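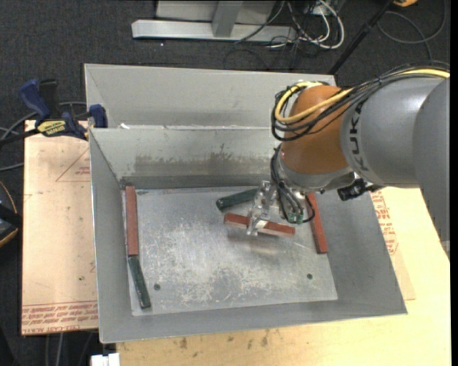

Ticket ouvert après trois arrêts de sécurité en préhension sur la cellule 2, tous survenus avec la pince Studness à mors parallèles, aucun avec l'ancienne pince Kustari. Le programme de vidage de bac est le même dans les deux cas, contrôleur compris. Les pièces d'essai sont les blocs allongés habituels, rouge-brun et vert foncé, posés à plat dans le bac en tôle grise. Le fond de ce bac est clair et très rayé, avec des zones ternies au milieu, et c'est là que la caméra de profondeur donne les altitudes les plus dispersées. Le défaut remonté par le contrôleur est une surcharge sur l'axe vertical de l'outil, pendant la descente finale ou juste à la fermeture.

Objet : arrêts intempestifs à la prise, pince Studness, bac métallique
Ouvert par : Nia Llewellyn
Assigné à : Malachy Mac an tSaoi
Date d'ouverture : 8 mars 2026
Priorité : normale
Composants : pince, caméra de profondeur, planificateur de prise
Statut : résolu, suivi en cours

Configuration
Bras KUKA, repère outil recalculé après le changement de pince. Caméra Nedeljković en position fixe, calibration main-œil refaite avec la Studness montée. Planificateur Clendunlow, version inchangée depuis août. Seuil d'effort vertical : 60 N. Vitesse d'approche identique pour les deux pinces.

Comportement attendu
Descente jusqu'à la cote de prise, fermeture, contrôle de présence pièce, remontée. En cas d'échec, ouverture et nouvelle tentative sur un autre candidat, sans arrêt de la cellule.

Comportement observé
Descente normale, puis dépassement du seuil d'effort et arrêt. Le bras reste en position jusqu'à l'acquittement manuel. Pas de reprise automatique possible, le défaut étant traité comme une collision. Les arrêts concernent des blocs posés directement sur le fond. Rien à signaler sur un bloc appuyé sur un autre.

Journal

Entrée 1 – N. Llewellyn
Reproduit le défaut avec un seul bloc rouge-brun au milieu du bac. Même bloc près de la paroi gauche : prise correcte. Remonté la Kustari sans toucher au reste : prise correcte aux deux emplacements. Je joins les traces d'effort et les nuages de points.

Entrée 2 – M. Mac an tSaoi
Vu les traces. Le pic est franc, sans montée progressive, ce qui correspond à un contact du bout des doigts avec la tôle. Frottement latéral sur le bloc écarté : on aurait une composante horizontale, elle est quasi nulle. Peux-tu vérifier la longueur des doigts dans la définition d'outil ? La fiche Studness donne la cote au mors, sans les embouts.

Entrée 3 – N. Llewellyn
Cote vérifiée au réglet puis au palpeur. La définition d'outil tient bien compte des embouts. Écart inférieur à ce que je sais mesurer avec le matériel du poste. Je laisse la valeur en place.

Entrée 4 – M. Mac an tSaoi
Alors il faut regarder l'altitude de prise. Le planificateur la déduit du dessus du bloc et du fond local, ce dernier étant estimé sur une fenêtre autour du candidat. Sur les nuages joints, le fond au milieu du bac sort environ 3 mm trop bas. Près des parois il est correct. Reflets sur les zones usées, probablement.

Entrée 5 – N. Llewellyn
Confirmé en posant une feuille de papier mat sous le bloc : l'écart disparaît et la prise passe. Feuille retirée, le défaut revient au même endroit. Reste à expliquer pourquoi la Kustari ne se plaint pas, puisqu'elle reçoit la même altitude.

Entrée 6 – M. Mac an tSaoi
La Kustari a une compliance verticale par ressort au niveau des doigts. Elle touche aussi le fond, mais le ressort absorbe la course et l'effort reste sous le seuil. Tes traces le montrent : petit plateau en fin de descente, à chaque prise au centre. La Studness est rigide dans cet axe, donc tout remonte au bras. L'erreur d'altitude est ancienne, elle était masquée par l'ancienne pince.

Entrée 7 – N. Llewellyn
Essayé de relever le seuil d'effort. Plus d'arrêt, mais les embouts marquent et le bloc pivote légèrement à la fermeture. Seuil remis à sa valeur d'origine. Je ne recommande pas cette voie.

Entrée 8 – M. Mac an tSaoi
D'accord. Proposition : ne plus estimer le fond localement. Le bac est bridé sur le poste, sa position ne varie pas d'un cycle à l'autre. On peut palper le fond une fois, enregistrer le plan, et s'en servir comme limite basse pour toutes les cotes de prise. Garde de 2 mm au-dessus du plan. La caméra continue de fournir la position et l'orientation des blocs, qu'elle donne correctement.

Entrée 9 – N. Llewellyn
Plan palpé en évitant les deux trous du fond. Paramètre de limite basse activé dans Clendunlow. Série complète avec la Studness, blocs des deux couleurs, orientations variées, dont plusieurs en bout à bout : aucun arrêt. Une prise manquée sur un bloc vert contre la paroi, reprise automatiquement au candidat suivant. Cet échec vient du dégagement latéral des doigts et n'a pas de rapport avec le ticket. Je l'ouvre séparément.

Entrée 10 – M. Mac an tSaoi
Vérifié avec la Kustari sur la même configuration : le plateau d'effort en fin de descente a disparu. Le correctif vaut pour les deux pinces et peut rester actif en permanence.

Comparaison des pinces à l'issue du ticket
Kustari : tolère une erreur de cote en Z, fermeture plus lente, corps encombrant près des parois.
Studness : fermeture rapide, meilleure tenue du bloc une fois saisi, aucune tolérance verticale. Exige un plan de fond connu.
Le temps de cycle est à remesurer, les relevés faits avant le correctif ne sont pas exploitables pour la Studness.

Cause retenue
Altitude du fond sous-estimée par la caméra sur les zones usées du bac, d'où une cote de prise trop basse. Contact des doigts avec la tôle, sans compliance pour l'absorber.

Actions
Limite basse par plan palpé : en place.
Palpage à refaire après tout débridage du bac : ajouté à la fiche de poste.
Essai d'un réglage d'exposition réduit sur la Nedeljković : à faire, N. Llewellyn.
Demande au support Studness pour un embout compliant compatible – envoyée, en attente de réponse.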